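Merrick Lake Lodge

Merrick Lake Lodge is a family resort hotel on the eastern shore of Merrick Lake, near the town of Zokthorpe. It has 153 guest rooms in three connected wings and is owned by the Gelus hotel group. The lodge is open all year except for a maintenance closure in March.

History

The first building on the site was a fishing inn run by Etelka Jakab. It had 10 rooms and a boat landing. The inn was later sold to Pejman Moradi, who added the north wing and a heated indoor pool. Gelus bought the property from Moradi and built the south wing, which holds most of the family suites. The original inn survives as the reception building, although its porch has been replaced.

Facilities

Family suites have a separate sleeping area with bunk beds and a small kitchen. The indoor pool has a shallow section for young children. Outdoor facilities include a swimming beach, a miniature golf course, and a boat dock. The supervised children's club, on the ground floor of the south wing, accepts children from the age of five. Younger children may use the adjoining playroom with a parent.
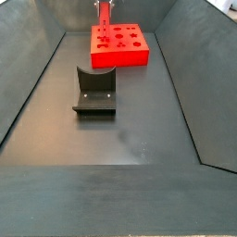

A red shape-sorting block with a star-shaped hole.

The main restaurant, Grirkilen, serves breakfast and dinner. It seats 421 when the terrace is in use. A snack counter operates at the beach during the summer season. The restaurant's menu was revised under head chef Aroha Costigan, who introduced half portions of all main dishes.

Access

The lodge is reached by the lake road from Zokthorpe. A shuttle bus meets trains at Zokthorpe station and must be booked in advance. Parking is free for overnight guests. A passenger ferry crosses to the western shore in summer, with bicycles carried at no charge.

See also

Merrick Lake
Zokthorpe station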